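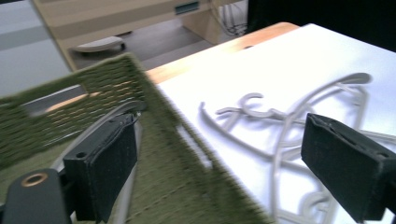 Green mesh, coarse weave.

I have been meaning to write up the coloring page project since June, and every time I sit down to do it I end up coloring instead, so please forgive the delay (and the crayon wax all over my keyboard).

It started with a printable from the Juvimcombe library's kids' page. You get one sheet, packed edge to edge with lines, and you're supposed to find all the triangles hiding in it. My younger one found a handful and wandered off to look for crackers. I, a grown woman with dinner on the stove, sat there for 90 minutes. I turned the page sideways. I turned it upside down. Dinner was a little dark on the bottom, but we ate it.

After that I started drawing my own. I'm no artist, so I use a ruler and the lid of a jar, and I just keep laying lines over each other until it looks busy enough. The first 2 were awful! One had so many circles you couldn't have missed them from across the street. The third was better, and I mailed a copy to my old friend Guoqing Tian, who teaches second grade and is much kinder about my drawings than they deserve. He wrote back that his class had colored all 20 copies before lunch and wanted a harder one with diamonds.

So, diamonds. Diamonds are tricky, let me tell you. If you space your slanted lines evenly, the whole page turns into diamonds and there's no hunt left in it. What works for me is to draw the ones I want first, very lightly in pencil, and then run long lines through them at odd angles so they break up. I go over everything in black pen at the end and erase the pencil once the ink has had a good long while to set. I smeared a whole evening's work learning that part.

For coloring, we like plain old crayons for the big shapes and sharp pencils for the slivers. Markers bleed through our printer paper, and then the kitchen table gets to join in the fun.

The diamond page is nearly done, and I'd like to try hexagons next. If you've made one of these yourself, leave me a comment and tell me how you hide your shapes, as I could use the help with the corners.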